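Packing and dispatch assistant (part-time)
Hillia, Jernanport
24 hours a week, permanent

Hillia sells paper goods and table linen by post to small hotels, cafés and guest houses. Most of our stock comes from two mills near Guimarães and is sent out from our unit on the Draden estate. We need another person on the packing side from October, when the Christmas orders start coming in.

You will pick orders from the shelves, check them against the sheet, pack them and get them labelled before the afternoon collection. A normal day is steady. October to December is busy, and we ask that you take no more than a week's leave in that time.

The main part of the job is packing by hand. Items need to go in flat and square so that they arrive in a fit state to be put on a table. You will also book in deliveries, break down cartons for recycling and keep your bench clear. 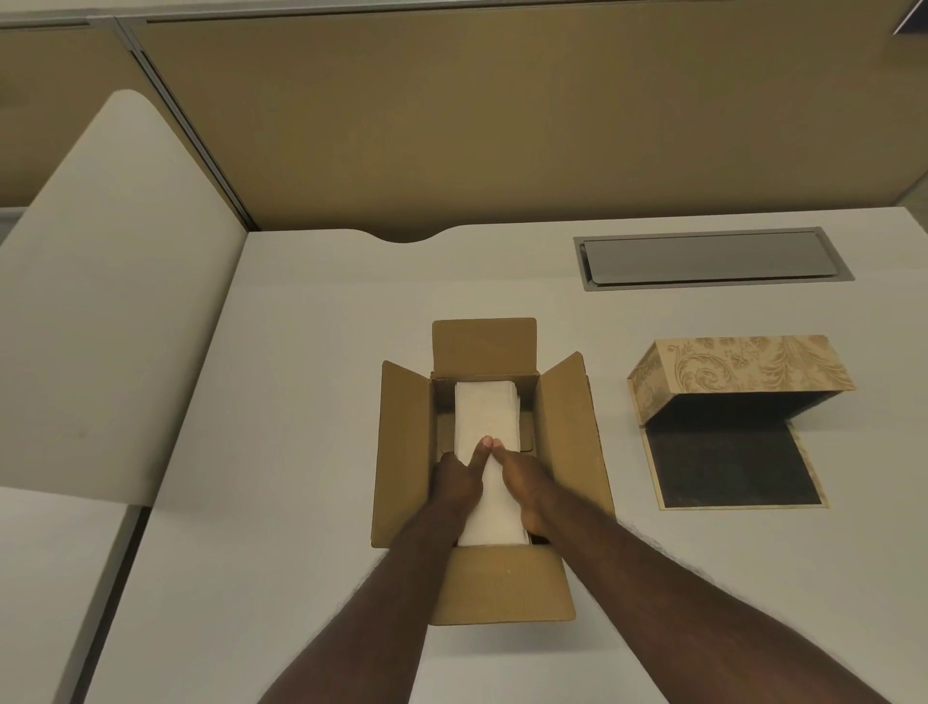

Hours are 8.30am to 1.30pm on four days and a shorter morning on the fifth. The fifth day can be swapped by arrangement. There is a paid break at 10.30am.

You do not need to have done this kind of work before. We do need someone who can read an order sheet carefully, stand for most of a shift and lift boxes of up to 15 kilos. A forklift licence would be useful – we will pay for the course if you would like one after your first 3 months.

Pay is reviewed each spring. Everyone gets the staff discount and free parking. The number 50 bus stops at the estate gate, and there is a covered rack for bikes.

To apply, send a short letter and a list of your past jobs to Ese Iyamu, Dispatch Manager, at the Draden address. A CV is fine too. If you would like to look round first, ask for Sointu Rantala at the front desk any morning before noon.

Interviews will be held at the unit and take half an hour. We reply to everyone who applies.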